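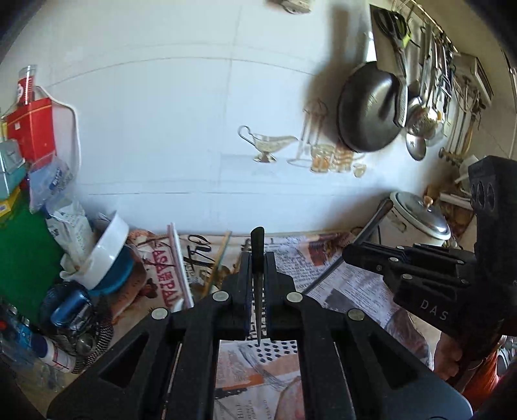

Thursday, nearly midnight

Still buzzing, so I'm writing this now, before the order of things slips out of my head. First wrestling show since spring and I'd forgotten how loud 400 people can be in a low-ceilinged hall. My voice has gone. My palms sting from slapping the ring apron (we were second row, near the corner, and by the main event everybody had drifted forward anyway).

The opener was the usual quick one to get people shouting, and it did its job. Then the tag match, which I'd been looking forward to for weeks. Vurnano are the masked pair who never speak and do everything in step, even climbing through the ropes, and Clultell are the big lads in the brown dungarees. I had Clultell down to win easily. They threw those two about like washing! But Vurnano kept getting the tags in, little by little, and when the smaller one finally came off the top rope on to both of them the whole row behind me fell into my back. Pinned clean in the middle. I screamed like a child.

Interval: chips, too much vinegar, queue out of the door. Bought a Humetis shirt even though I've got 2 already. This one's green.

And then the main event. Humetis against Rewi for the belt, best of 3 falls, and oh, it was good. Rewi took the first with that horrible rolling leg lock, out of nowhere, four minutes in at most. Humetis sold the knee for the rest of the night and never once forgot which leg it was. I love that. You get so many matches where somebody limps until it's time to run. The second fall went to Humetis on a small package and the place came apart.

The third I can't put down properly. Near falls, a count-out tease that had me properly worried, Rewi shouting at a man with a foam finger. There was a chop exchange in the corner and you could hear every one of them over the crowd. Rewi kept it in the end, feet on the ropes, referee looking the wrong way, and the booing went on right through the music. I booed too. Wonderful.

Missed the 10.40 bus and walked home going over the finish again and again. I think the rematch has to be in October, and I think it has to be in a cage. Must book the Friday off work. Must also find throat sweets.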